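Einen Holztisch ölen: Anleitung für eine Oberfläche, die lange hält

Seit sechs Jahren wohne ich in Hostemden, und in dieser Zeit habe ich vier Tische geölt: zwei eigene, einen für die Nachbarin und einen großen für die Küche von meinem Schwager Rigoberto Cuevas. Beim ersten habe ich fast alles falsch gemacht. Die Platte war drei Wochen lang klebrig, und am Ende musste ich sie noch einmal ganz abschleifen. Deshalb schreibe ich meine Methode auf, mit allen kleinen Schritten, die in den kurzen Anleitungen auf der Dose fehlen.

Die Anleitung gilt für massives Holz. Bei furnierten Platten ist die obere Schicht sehr dünn, und mit einer Schleifmaschine ist man schnell durch. Wer nicht sicher ist, schaut sich die Stirnseite an: Läuft die Maserung von oben über die Kante weiter, ist es meistens massiv.

Was man braucht

Hartöl oder Hartwachsöl, für einen Esstisch reicht eine Dose mit 500 ml
Schleifpapier in den Körnungen 80, 120 und 180, eventuell 240
Exzenterschleifer oder Schleifklotz
Staubsauger mit weicher Bürste
Baumwolltücher, die nicht fusseln (alte Bettwäsche ist sehr gut)
einen flachen Pinsel oder eine kleine Rolle
ein weißes Polierpad
Handschuhe und Staubmaske
ein Glas mit Deckel und etwas Wasser, für die benutzten Tücher

Das Öl kaufe ich bei Zenen, einem kleinen Farbenladen bei uns im Ort. Niall MacLeish, der dort arbeitet, hat mir damals auch erklärt, warum mein erster Tisch geklebt hat: Ich hatte das Öl zu dick aufgetragen und den Rest nicht abgenommen. Was das Holz nicht aufsaugt, bleibt oben liegen und wird dort zu einer Haut, die nie richtig hart wird.

Schritt 1: Den Tisch vorbereiten

Räumen Sie den Tisch ab und waschen Sie ihn mit lauwarmem Wasser und wenig neutraler Seife. Dann muss er einen Tag trocknen. Alte Wachsreste entfernt man vorher mit einem Lappen und etwas Terpentinersatz, sonst verstopft das Schleifpapier nach wenigen Minuten.

Wenn die Beine sich abschrauben lassen, schrauben Sie sie ab. Eine Platte auf zwei Böcken ist viel bequemer zu bearbeiten, und man sieht Tropfen an der Unterseite sofort. Die Schrauben lege ich in ein Marmeladenglas und schreibe darauf, von welchem Tisch sie sind.

Schritt 2: Schleifen

Beginnen Sie mit 80, wenn ein alter Lack herunter muss, sonst mit 120. Bewegen Sie die Maschine langsam und ohne Druck. Ich habe früher gedrückt, damit es schneller geht, und hatte danach kleine Kringel im Holz, die man erst nach dem Ölen gesehen hat. Von Hand wird immer in Richtung der Faser geschliffen.

Nach jedem Durchgang wird gesaugt. Bleibt ein grobes Korn von der ersten Runde liegen, zieht man es in der zweiten Runde über die ganze Platte.

Vor dem letzten Durchgang mache ich die Fläche mit einem Schwamm ein wenig nass. Die Fasern stellen sich dann auf, und nach dem Trocknen fühlt sich das Holz rau an. Jetzt kommt 180, ganz leicht, nur bis es wieder glatt ist. Dieser Schritt heißt Wässern. Wer ihn auslässt, bekommt eine raue Platte beim ersten verschütteten Glas Wasser.

Die Kanten schleife ich immer von Hand. Mit der Maschine rutscht man leicht ab und macht eine Delle. Eine scharfe Kante sollte man außerdem ein bisschen brechen, zwei oder drei Züge mit 180 genügen dafür. Öl hält auf einer scharfen Kante schlecht, und Unterarme mögen sie auch nicht.
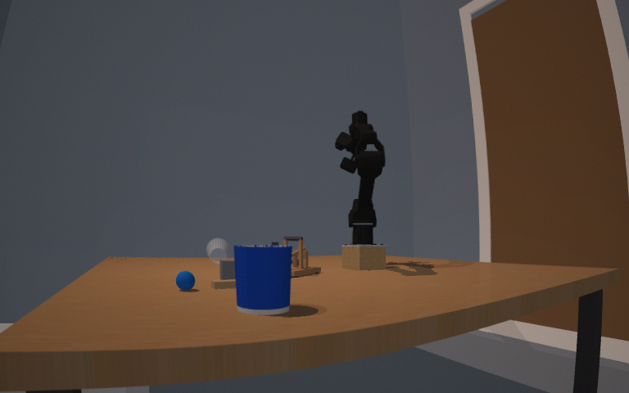 Wie merke ich, dass genug geschliffen ist?

Streichen Sie mit der flachen Hand gegen die Faser über die ganze Fläche und schauen Sie danach mit einer Lampe, die ganz niedrig von der Seite leuchtet. Im Streiflicht sieht man jeden Kratzer. Wenn Hand und Lampe nichts mehr finden, können Sie aufhören.

Schritt 3: Das Öl auftragen

Die Temperatur im Raum sollte zwischen 18 und 22 Grad liegen. Rühren Sie das Öl langsam um, schütteln macht Blasen. Geben Sie eine kleine Menge auf die Platte und verteilen Sie sie mit dem Pinsel oder der Rolle, zuerst quer und dann längs zur Faser. Die Fläche soll gleichmäßig glänzen, es darf aber keine Pfütze stehen.

Warten Sie 15 bis 20 Minuten. An manchen Stellen wird das Holz matt, dort hat es das Öl schon aufgenommen. Auf diese Stellen kommt noch ein wenig nach. Stirnholz, also die kurzen Seiten der Platte, trinkt besonders viel und braucht oft zwei oder drei kleine Portionen.

Danach nehmen Sie mit einem sauberen Baumwolltuch alles ab, was noch auf der Oberfläche liegt. Wirklich alles – die Platte soll sich am Ende fast trocken anfühlen. Ich wechsle das Tuch mindestens einmal. Zum Schluss gehe ich mit dem Polierpad in kreisenden Bewegungen über das Holz, das gibt einen ruhigen, seidigen Ton ohne Flecken.

Vergessen Sie die Unterseite nicht. Eine Schicht ist dort genug, aber sie muss sein. Wird nur die Oberseite behandelt, nimmt das Holz unten mehr Feuchtigkeit auf als oben, und die Platte kann sich verziehen.

Achtung bei den Tüchern

Lappen mit Öl können sich von selbst entzünden, wenn sie zusammengeknüllt im Eimer liegen. Das ist keine Übertreibung. Legen Sie die Tücher sofort nach der Arbeit in ein Glas mit Wasser und schließen Sie den Deckel, oder breiten Sie sie draußen einzeln auf Steinboden aus, bis sie hart sind.

Schritt 4: Trocknen und zweite Schicht

Lassen Sie die erste Schicht über Nacht trocknen, im Winter besser 24 Stunden. Lüften Sie dabei gut, Öl braucht Sauerstoff, um hart zu werden. In einem geschlossenen Keller dauert alles doppelt so lang.

Vor der zweiten Schicht schleife ich ganz fein mit 240 von Hand, nur so viel, dass kleine Staubpunkte verschwinden. Dann saugen und ölen wie beim ersten Mal, aber mit viel weniger Öl. Für den Tisch von Rigoberto habe ich eine dritte Schicht gemacht, weil dort jeden Tag gekocht und gegessen wird. Bei einem Schreibtisch sind zwei Schichten ausreichend.

Nach zwei Tagen kann man den Tisch vorsichtig benutzen. Ganz hart ist das Öl erst nach zwei bis drei Wochen. In dieser Zeit bitte kein Wasser stehen lassen, keine Tischdecke auflegen und unter heiße Töpfe immer einen Untersetzer stellen.

Wenn etwas schiefgeht

Die Platte klebt nach zwei Tagen noch. Es ist zu viel Öl auf der Oberfläche geblieben. Reiben Sie die Stelle mit einem Tuch und wenig frischem Öl ein, warten Sie zehn Minuten und nehmen Sie alles kräftig ab. Das frische Öl löst das alte an. Hilft das nicht, muss man schleifen.

Es gibt glänzende Flecken. Meistens wurde dort schlecht abgewischt. Mit dem weißen Pad und ein wenig Geduld gehen sie weg, solange das Öl noch jung ist.

Ein heller Ring von einem Glas. Schleifen Sie leicht mit 240 in Faserrichtung und tragen Sie ein paar Tropfen Öl auf. Der große Vorteil von Öl gegenüber Lack ist, dass man einzelne Stellen reparieren kann.

Schwarze Flecken bei Eiche. Sie kommen von Eisen und Feuchtigkeit, zum Beispiel von einer nassen Dose oder von Stahlwolle. Benutzen Sie bei Eiche niemals Stahlwolle. Die Flecken lassen sich mit Kleesalz entfernen, aber das ist giftig, und ich würde vorher im Fachgeschäft fragen.

Pflege

Im Alltag reicht ein feuchtes, gut ausgewrungenes Tuch. Scheuermilch und Mikrofasertücher nehmen mit der Zeit das Öl aus dem Holz. Einmal im Jahr bekommt mein Esstisch eine dünne Schicht Pflegeöl, immer im Juli, wenn ich die Fenster den ganzen Tag offen lassen kann. Die Arbeit dauert eine halbe Stunde, dazu kommt die Nacht zum Trocknen.

Ob der Tisch neues Öl braucht, zeigt ein Wassertropfen. Bleibt er rund auf der Oberfläche stehen, ist alles in Ordnung. Zieht er nach ein paar Minuten ein und wird die Stelle dunkel, dann ist es Zeit für die Dose.

Zuletzt geändert am 27. Januar 2019: Abschnitt über schwarze Flecken ergänzt.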